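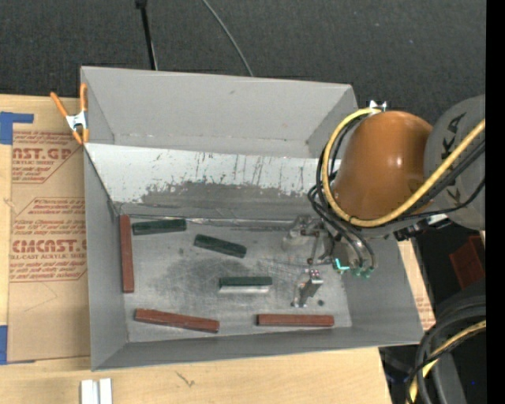
The arm over the near half of the bin, with red and green bars still to go.

Bin picking in a shared shop: your questions

I keep getting the same emails since I put the Serra build up on my page, so I've dumped the answers in one place. Serra is just what we call the cell (arm, bin, table, the whole pile). It lives in the back corner of Wumeck, the workshop I share with some very patient woodworkers.

What does it do?

It picks bars out of a bin and puts them in a rack, sorted by color. That's it! I wanted something that would look simple to my mother and still keep me up until 2 a.m., and boy did I get it.

Is that a real industrial arm?

Yep, it's a KUKA, bought used. I'm not going to post what I paid because everybody's deal is different, but I will say the moving cost surprised me more than the arm did. Budget for the truck. Also measure your doors (we took one off its hinges).

Why a metal bin? Doesn't it mess with the camera?

Oh, it does. The floor of the bin is shiny and scratched up, and early on my code thought every glare spot was a bar. I thought about painting it matte and I still might. For now I throw out anything that isn't long and skinny, and that got rid of most of the false hits.

What's the skinny section on the far side for?

Nothing right now. The bin came divided and I only pick from the wide side. Tobiloba Mohammed keeps telling me to use it for rejects. He's probably right.

Why is there a clamp on it?

The bin used to creep. Every time the gripper bumped a wall it moved a hair, and by the end of the evening my calibration was garbage. An orange-handled spring clamp from the bench drawer goes on the left side now. I do want to make a proper bracket.

And the acrylic?

It's cast sheet, paper still on, taped down with blue tape. I like having a flat, replaceable surface over the tabletop and I had the sheet left over from another project. Leave the paper on until you're done making a mess.

Which bars are hardest?

Anything hugging a wall. A bar out in the middle with space on both sides is easy, the fingers just drop over it. Up against the side there's no room for the second finger, so I have a nudge move that drags the bar away from the wall first. It's slow and kind of ugly to watch. Tucked in a corner next to another bar is worse yet.

How many picks have you run?

About 2,000 since October, which includes a lot of really dumb ones. My last long run was 300 attempts and it landed 273 of them. Most of the misses were wall bars, see above.

What software?

My own Python mess on a desktop under the bench, plus a little planner called Prilulon that Ornella De Luca wrote and lets me use. Please don't email her for support, she has a job. I tried Namov before that and liked it fine, but I could never get it to respect the bin walls.

How do you deal with all the hoses and cables?

Badly, for a long time. Leave more slack than you think you need at the wrist, then run the arm through its worst poses at a crawl and watch for anything pulling tight. I redid mine three times.

Is it safe to have in a shared space?

We have a floor line, an e-stop on each side, and a rule that I run it slow if anyone else is in the room. Your shop will need its own rules, so talk to the people you share with before the thing shows up on a pallet.

Can I come see it?

Sure, evenings are best. Write first so I can make sure it's in one piece.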